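Progress report to the Nilen Fund, July 26, 2023
Prepared by Amparo Alcaraz for the Salcedo student robotics club

Dear Halldóra, and everyone at Nilen who has been so patient with our questions,

We're well into the hand-held gripper project now, and I'm happy to say the students have taken it over almost completely. Khang Hà leads the hardware side, and he has the group practicing slow, steady approaches to dishes and other tabletop things.

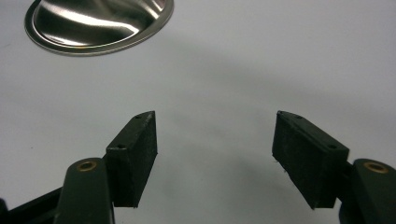 Gripper open over the white work surface, with a steel dish beyond the pads.

So far the club has logged 291 practice grasps toward our goal of 1,000, and we've spent $315 of the parts money, mostly on pads and bushings. Covadonga Cantero keeps the notebook – a very thorough one, I might add!

Upright pieces have been the favorite by far, and the students will happily argue over how low on a tube the pads ought to close.
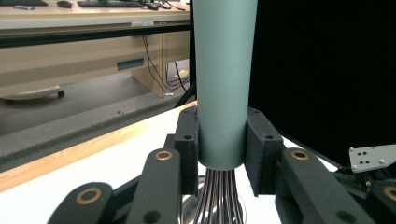
We'd like to carry the same exercises into September, when Encarnación Villanueva's class joins us, and we'll send the remaining receipts before then.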